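Section 5: Fitting the shelf board

Read this section through before starting. Two people are needed for steps 3 and 4. The Brarna shelf is supplied with one board, two wall brackets and a bag of 14 screws.

Caution: Check for wiring and pipes before drilling. Do not drill directly above or below a power point.

1. Mark the height of the shelf on the wall. Leave at least 300 mm of clear space above it.

2. Hold the first bracket against the wall, check it with a level and mark the holes. In plasterboard, fix to studs wherever you can.

3. Fix both brackets, leaving the screws half a turn loose. The centres should be 74 cm apart.

4. Lower the board onto the brackets with the grooved edge to the wall. Keep your fingers clear of the bracket arms.

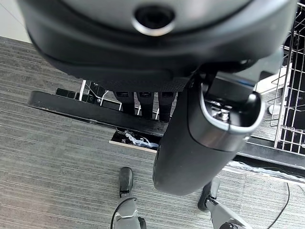
Long black board, running beneath the rack at right.

5. Slide the board along until the overhang is equal at both ends, then tighten the wall screws by hand. A power driver can strip the thread – use one only on its lowest setting.

6. Fit the locking screws from underneath. Stop when the heads sit flush.

Note: The Grerside colours use the same brackets. End caps for the older Clemanmont model will not fit.

Check all screws again after a fortnight. Wipe the board with a damp cloth and do not use abrasive cleaners.

Text revised by Gorazd Softić, 2018-09-24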